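Hand-held gripper demonstration

Hand-held gripper demonstration is a way of gathering examples for a robot learning system in which a person does the task with a gripper held in the hands. The robot itself need not move at all. Each run through a task is stored as an episode, and a large set of episodes is later used to teach a robot arm to do the same job. The method is cheap, quick and remarkably good fun to take part in, which helps to explain how fast it has spread among small workshops.

Background

Earlier collections mostly relied on steering a real arm from a distance, or on pushing its joints by hand. Both give clean records, but both are slow, and a beginner may need days of practice before the movements look natural. Putting the gripper straight into a person's hands gets round much of this. People already know how to reach, tilt, nudge and let go, and those small habits carry over into the record – including the tiny corrections that are so hard to write down as rules.

The Ilenside collection

One of the better documented efforts is the Ilenside collection, begun in February by the Mumorar workshop. Its first release, dated 29th August, held 3000 episodes spread over 289 short sessions. A further 586 episodes were left out after checking, mostly for late starts or missing stretches of the record. These rejected episodes were kept in a separate folder and have proved a treat for anyone studying how demonstrations go wrong.

The tasks are plain ones: picking up, turning over, passing across and setting down. Demonstrators work seated, and sessions are kept short, as tired wrists lead to jerky movement. The Grurnar notes, a handbook written alongside the collection, ask for five practice runs before recording begins. They also advise people to work at their own pace, so that the learning system meets many styles of movement.

Working position

The demonstrator holds the gripper from both sides, keeping it over a white foam board on the tabletop. The two hinged fingers face each other across the middle of the device, between the left hand and the right.

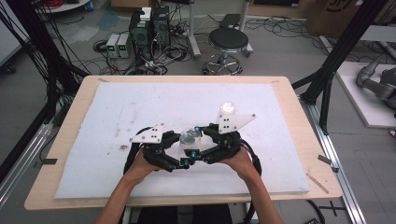 Checking and labelling

Every episode is watched once at full speed and once slowly. The checker marks the start, the first contact and the release, then adds a short line in everyday words saying what was done. Under the Mohammadi scheme, used at Ilenside from the second month onwards, failed attempts are labelled too. A dropped object followed by a good second try is prized, for it shows the system how to recover.

Limits

A person's arms can bend in ways that a robot's cannot, so some episodes describe paths no machine could follow. These are usually filtered out by replaying them on a model of the arm. Force is another weak spot – a demonstrator feels how hard the fingers press, but a record of position alone says little about it.

See also

Learning from demonstration
Robot gripper
Remote operation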